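Chapter 6
Packaging and Shelf Life

6.1 Why dry foods spoil

A dry snack food leaves the oven or fryer with very little water in it. From that point on, its quality depends mostly on what passes through the package wall. Water vapor moves in and the product softens. Oxygen moves in and the fats turn rancid. Light speeds up the second process but has little effect on the first.

The rate at which vapor crosses a film is called its transmission rate. It is measured at a fixed temperature and a relative humidity of 90 percent, and is stated in grams per square meter per day. A film that performs well on a flat test sample may do worse once it has been folded and sealed - most leaks begin at the seal. 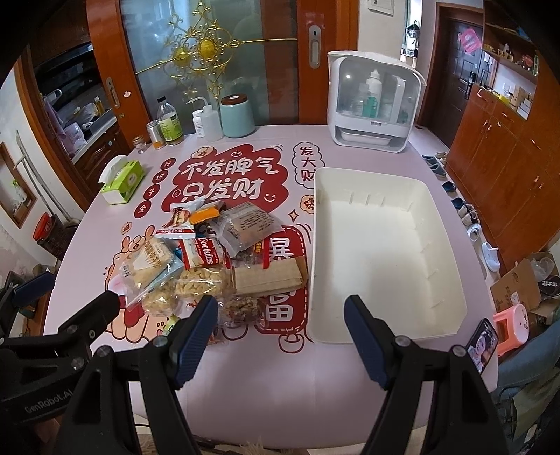 Package size also matters. A small pack has more surface for each gram of food than a large one, so the same film gives it a shorter shelf life. Birhane's rule, used in the problems at the end of this chapter, treats the ratio of surface to weight as the main variable and the film as a constant.

Section 6.2 defines the moisture limit of a product. Section 6.3 shows how to find shelf life from that limit, using a storage trial of 100 days. Readers who have not worked with relative humidity should review Chapter 2 first.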